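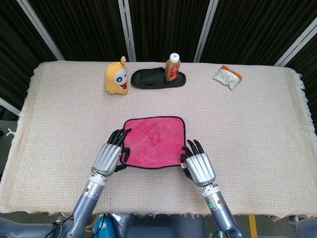

Table linens, the short version

Monday, January 27, 2025
By the Lellevis newsletter desk

Quick one this week, we're behind on everything. Lots of mail after the October issue asking the same thing in different words: what size cloth do I buy, and how do I stop wrecking it. So, linens. Napkins next time, maybe.

Size first. Measure the table, with the leaf in if you ever use the leaf. Then decide on the drop, meaning how far the cloth hangs. For everyday eating we like 6 inches. More than that and it ends up in your lap, or the dog finds it. For a holiday table go longer, fine, you're only doing it a few times a year. Add the drop twice, once per side. People forget the second side. We forgot it ourselves on the first Kadorard order and had to send back a whole box.

Fringe. Check whether the listed size includes it. Some makers count it, some don't, and a few change their minds between colors. If the listing doesn't say, write and ask before ordering.

Waffle weave shrinks. Cotton waffle especially. Wash it once before you decide it fits, cold water, low heat, pull it out a little damp. Then lay it flat and tug the corners square while it's still soft. Don't iron it, you'll just squash the texture and then it looks like a bedsheet. If it came out of the dryer all puckered, wet it again and let it dry over a door.

Stains, from the mailbag:

Red wine. Blot, cold water, blot again. Skip the salt, it makes a crust and you still have a stain.

Candle wax. Let it go hard, scrape with a spoon, then a paper towel and a warm iron on the back side. (Yes, we just said no ironing. This is the exception.)

Turmeric. Good luck. Sunlight helps, a few afternoons of it. One reader swears by dish soap and then sun, we tried it and got most of it out.

Gravy and anything greasy. Dish soap, straight on, before the wash. Do not put it in the dryer until your sure the spot is gone. Heat sets it for good.

Fringe care, since three separate letters asked. Put the cloth in a mesh bag or an old pillowcase with a knot in it. Comb the fringe with a wide comb while damp. If one strand is way longer than the others just snip it. If the edge starts to fray past where it should, a line of small stitches along the weave will hold it, any thread close to the color, takes an evening.

Storage. Rolled, not folded, if you have the room. An empty wrapping paper tube works great. If you have to fold, change the fold lines every so often or you get a permament crease down the middle. No plastic bags.

Shop news, fast. The Andeo runners are back, 4 colors, the rust one is going first like always. We have 200 of the Jatoi napkin sets and that's it until spring, they told us the mill is booked. The remnant bin is full again, mostly solids, some nice heavy ones that would make good tea towels. Bring your measurments on paper please, the phone signal in the back room is terrible.

Oh and the swap table. 528 pieces went through it last year, which we only know from the tags. Bring clean, take what you like, no holiday prints after February.

Write us with the napkin questions.

Recent items
Placemats or no placemats
What to do with one odd napkin
Getting candle soot off a wall
Round tables: the math
Kadorard order update
Readers' worst stains, part two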